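**Practice pad stitches look fine until I tie them, then the tails go everywhere. Help?**

Posted in: Learning & Practice / Suturing
31 January 2023

**tidepool904**

Hi all! I'm in a vet tech program at Brarkley and I've been doing simple interrupted stitches on a pad most evenings since September. My first pad was an Arno, the cheap one with the cuts already in it, and I wore it out faster than I'd like to admit. The one I'm on now is softer and a paler pink, and the cuts don't want to sit closed by themselves, so I can see every bad decision I make.

My trouble is in a few parts, sorry if that makes this long.

First, the bite. I never know how far back from the edge to go in. If I start close to the cut, the pad tears a little when I tighten. If I start further out I get this ugly ridge. I think I've been chickening out and going in too close, especially where the cut is deeper, because I can see right where I'm aiming and it feels safe.
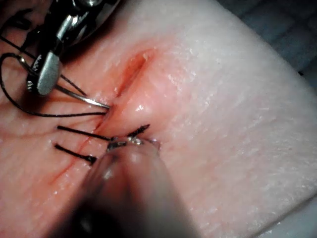 *Needle going in at the left edge of the cut*

Second, and this is the one that's making me crazy, the knots. They hold (I tug on them, they stay put) but they look like a bunch of different people did them. One will lie down nice and flat and the next one has its tails pointing up and down like whiskers. And I swear I'm doing the same thing every time! I throw the first one twice around, then single, then single again, then cut. The spacing drifts on me too. I'll start a row in one place and by the end I've wandered off sideways.
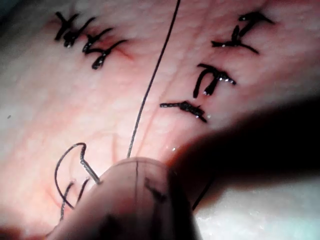

So my instructor's advice was "do more of them," which, sure. I bought a box of practice thread and I'm doing more of them. But I feel like I'm just getting quicker at the same mistake. Is there something I should be changing about how I tie, or how I cut, or is it really just repetition? I'd also take any tips on keeping the pad from sliding around on the table. Right now I've got it on a damp dish towel and it creeps toward me all evening.

Thanks in advance, and be gentle, I have a skills check coming up.

---

**brassbutton_m**

Just practice more. It took me 1,000 knots before mine looked decent. Double-sided tape for the sliding.

---

**longtail_loon**

Okay, I'm going to be a little more talkative than the person above me, though they're right about the tape (put it on the backing and not on the soft side, or you'll peel your pad apart getting it off).

I taught the evening suture lab in Motow for a good while and I've seen your question walk in the door every single term. Whiskers are almost always one of two things. Either you're pulling both throws in the same direction, so you're getting a granny instead of a square knot, or you're lifting up when you tighten. Next time you tie, stop after the second throw and look at it. A square knot lies flat and the ends come out alongside the stitch, one each way. A granny wants to twist, and the ends stick out at a funny angle. Switch hands, or switch direction, every throw. Say it out loud if you have to! I used to make people say "toward me, away from me" and they hated it and their knots got better.

For the lifting thing, keep your hands low and pull sideways, level with the pad. When you pull up, you're dragging the whole stitch up with you and it never quite settles back down.

On cutting, pick a tail length and stick with it for a whole row. I don't care much what it is for practice. Lay the scissors against the knot, tip them a little, and snip both tails together. If you cut one and then the other you'll get a long one and a short one forever.

Now the part you didn't ask about, which is what your loose thread is doing while all of that is going on. People think so hard about the needle that they forget there's a big floppy loop behind it, and that loop loves to get under things. It'll slide under the jaws, or catch on the tails of a knot you already finished, and then you pull and the finished one goes crooked and you blame your knot.
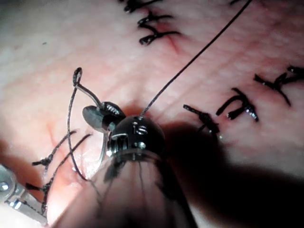
What I do is stop for a second before every pull and find the thread with my eyes, the whole length of it, and move it off to the side away from the finished stitches. Then pull slowly until you've got a short tail left on the far side. It feels fussy for a week and after that you don't notice you're doing it.

Oh, and work with shorter pieces. I cut mine to 40 centimeters for beginners and they're still surprised by how much gets in the way. If you like the Chae thread (the black one on the paper card), it keeps its bends from the card, so run it between your fingers a few times first and it'll relax.

Ridge problem: I'd want to see you do it, but I'd bet you're tightening too much. Bring the edges together until they touch and then quit. If they're bunching up, you've gone past it.

---

**pickled_beet_pie**

Second everything from longtail_loon, I only want to add something about the hand that isn't holding the needle, because that was my whole problem and it sounds like it could be part of yours.

If the cut won't stay closed, you can't just poke at it and hope. You need something on the pad near where you're working. I used to leave my forceps lying on the table and go at it one-handed (so brave, so dumb) and the edge would push away from me every time, and I'd end up with a bite way smaller than I'd planned. Hold the edge gently, turn it up a tiny bit, and go in with the point as close to straight down as you can get it. Then let the curve of the needle do the traveling. If you come in slanted you get a shallow little bite, and that's your tearing right there. 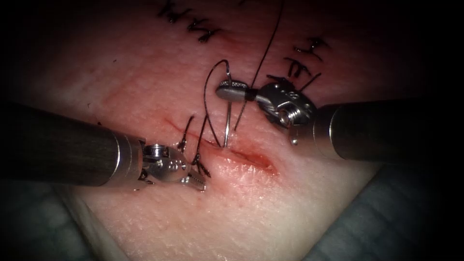
*Point going into the upper lip of the cut, jaws low near the left end*

Also don't squeeze! The little teeth will chew up a soft pad in no time, and real skin doesn't love it either.

For the wandering rows, I put dots on mine with a washable marker, one each side of the cut, all the way down, before I pick up anything. I did a whole pad with dots and then tried one without, and my spacing stayed pretty close to right. I still do the dots if it's late and I'm tired.

And swap the dish towel for a piece of that rubbery drawer liner. Mine came from the kitchen and it's been under my pad ever since.

---

**tidepool904**

Oh wow, thank you both. I went and checked, and yep, grannies. A whole row of grannies. I've been pulling toward myself on every throw this entire time. Going to find some drawer liner and start over on the clean end of the pad tonight.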